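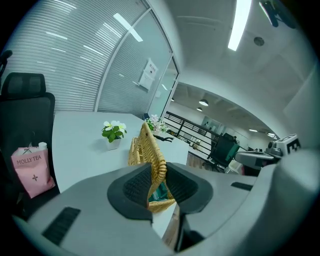

Tan wicker with a thick braided rim.

Section 4: Fitting a wicker basket to your Grotham front rack

Welcome to the fun part! By now the rack is bolted to the fork and both stays are tight (if not, go back to Section 3 and finish there first). What follows covers choosing a basket, getting it ready, strapping it down, and the first ride. Set aside an evening. A Grotham rack takes almost any wicker basket with a flat bottom, so you can use our own, one made by Dakier, or the one that has been sitting on top of your fridge for years.

4.1 Before you start

You will need:

The rack, fitted as in Section 3
A basket
Two leather or webbing straps with buckles (in the small parts bag)
The wooden backing slat (also in the bag, wrapped in paper)
Waxed cord, 123 inches, supplied as one piece
A blunt needle or a bent piece of wire for pulling the cord through
Raw linseed oil and a lint-free rag, if you plan to oil the weave
A soft pencil and scissors

Check the basket in good light. Run your hand along the rim and around the bottom edge. A few stray ends are fine and can be trimmed. A broken stake, meaning one of the upright rods that everything else is woven around, is a different matter. Mend it or pick another basket for the bike, and keep that one for onions.

Note: Baskets with a glued-on cloth lining can be used, but take the lining out before oiling. If it won't come out cleanly, skip 4.2 altogether.

4.2 Getting the wicker ready

Old wicker gets brittle, especially if it has lived near a heater, and it is amazing how much life a little water puts back into it. You can skip the dampening for a basket bought new this season.

1. Brush out dust and crumbs with a dry paintbrush. Work from the inside out.
2. Wet a towel, wring it well, and wrap it around the basket. Leave it for 40 minutes.
3. Take the towel off and gently press the basket into shape. If one side leans, put a couple of heavy books inside against the low corner.
4. Let it dry fully in moving air, out of the sun. Overnight is good. Two nights is better in October, when nothing in our workshop dries.
5. Wipe on a very thin coat of linseed oil. Thin! The rag should feel nearly dry in your hand.
6. Wait until the surface is no longer tacky before you go on.

Caution: Rags with linseed oil on them can heat up and catch fire by themselves. Lay them flat outdoors to dry, or put them in a metal can full of water with a lid. Never leave them balled up in a trash can.

Caution: Do not use a hair dryer or an oven to speed things up. We have tried both.

Painted or varnished baskets don't take oil. Wipe them with a damp cloth and go straight to 4.3.

4.3 Finding the right position

Stand the bike up with the front wheel straight. A friend holding the handlebar is a great help, though a wall and a shoelace around the brake lever will do.

1. Set the basket on the rack with its longest side across the bike.
2. Slide it back until it nearly touches the head tube, then bring it forward by the width of your thumb.
3. Turn the handlebar all the way left and all the way right. Brake and shifter cables must move freely. If a cable rubs on the rim, move the basket forward a little more and try again.
4. Look at your front light. If the basket hides it, move the light to the lamp hole at the tip of the rack (see Section 6).
5. Mark the basket's position on the underside with your pencil, right where the rack's two long rails touch it.

Take your time with this. A basket that sits slightly too far forward makes the steering feel heavy, and you will notice it on every corner.

Tip: Round baskets work too, and they look wonderful. Put the flattest part of the wall toward you so the slat has something to lie against.

4.4 Fitting the backing slat

The slat goes inside the basket, against the back wall, and spreads the pull of the straps over a lot of rods. Please don't leave it out, even if you only carry bread.

1. Hold the slat level inside the basket, a hand's width below the rim.
2. Thread the first strap out through a gap in the weave, around the crossbar of the rack's backstop, and in again through the next gap. Don't cut the weave to make room. Wiggle the needle between the rods and they will part.
3. Bring the strap through the slot in the slat and close the buckle loosely.
4. Do the same with the second strap on the other side. The two should be equally far from the center of the handlebar.
5. Tighten both a notch at a time, going back and forth between them.

Stop when the basket no longer shifts as you push it sideways. If the wicker starts to creak, you have gone a notch too far.

Note: New leather stretches. Expect to take in one more notch after the first week.

4.5 Lashing the bottom

Now for the cord, and our favorite step in the whole manual. A lashed basket is quiet! No rattling over cobblestones, no buzzing on rough asphalt.

1. Find the middle of the cord and hook it under the front end of the rack's center rail.
2. Pass both ends up through the bottom of the basket, one on each side of the rail.
3. Cross them inside, then go down again a few rods farther back.
4. Cross under the rail and come up again. Keep going until you reach the back wall.
5. Pull the slack out, starting at the front and working toward the back. Do this twice, because the first pull always leaves some behind.
6. Tie a reef knot inside the basket and trim the ends, leaving enough to get hold of later.

The wax makes the cord grip itself, so the knot needs no glue. If your basket has a very tight bottom and the cord won't go through, dampen just that area and try again after a short wait.

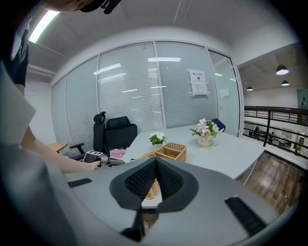
Makis Xenos wrote to us after the last printing to say that the crossing is much easier if you lay the bike on its side first, with a blanket under the pedal. He also ties the reef knot toward one corner so that it doesn't press into whatever is lying on the bottom, and he swears by rubbing a candle stub along the cord where it passes the rail. We tried all of it, and he is right about the blanket. The corner knot is a nice touch too, as long as you don't run the cord over a broken rod to get there.

4.6 What you can carry

With the slat, both straps and the bottom lashing in place, the rack and basket together are good for everyday shopping. The limit for the Grotham front rack itself is stamped on the underside of the center rail. Go by that figure, and if your basket maker gives a lower one, go by the lower one.

Put heavy things at the bottom, close to the handlebar. Bottles should stand upright, with a cloth between them. Tall things such as leeks and baguettes can lean toward the back corner, out of the way of your hands.

Caution: Never carry a child in the basket. For animals, use a carrier made for the purpose, with its own fastening.

Caution: Bags with long handles must be tucked in. A loose handle can drop through into the spokes.

Try the bike out with a load before going into traffic. A bag of flour and a few cans will do nicely. Ride slowly around a quiet block, brake gently, then a bit harder. The front end will feel slower to turn than you are used to, and after a day or so you won't think about it anymore.

4.7 First checks

After 57 miles (call it two or three weeks of errands), do the following:

1. Press on the rim from above at each corner. The basket should give a little and spring back.
2. Take up any slack in the straps.
3. Feel along the rails for places where the wicker is wearing. A scrap of old inner tube, slit open and slipped over the rail, fixes this for good.
4. Check the rack bolts with the tool from Section 3.
5. Spin the front wheel and listen for anything brushing the tire.

Repeat at the start of each season. If you ride all year, oil the basket again in the spring.

4.8 Rain, storage and repairs

Rain does wicker very little harm as long as it can dry afterward. Leaving it soaked in a closed shed is what does it in. Tip the water out, wipe the rim, and leave the bike where air can get at it. A shower cap from a hotel makes a perfectly good rain cover for a small round basket, and the Medutwood cover fits most of the rectangular ones.

If mold shows up as gray specks, brush them off outdoors and wipe the spot with white vinegar mixed with the same amount of water. Dry it well and oil again.

Loose rim: Dampen the braid, push the ends back under with the blunt needle, and bind the spot with leftover cord until it dries.

Squeaking: Nearly always the slat against the backstop. Rub it with candle wax.

Basket tips forward: The lashing has gone slack at the front. Undo the knot and pull it through again from step 5 in 4.5.

Basket leans to one side: Count the strap notches left and right and even them up. If they already match, check that the rack itself is level.

Strap buckle rusting: Šimek makes brass replacements that fit our straps, and most saddle shops will sew one on while you wait.

To take the basket off for the winter, undo the straps and leave the lashing for last. Keep the slat, cord and straps together inside the basket. Then turn to Section 5 for the rear rack, where the straps run the other way around.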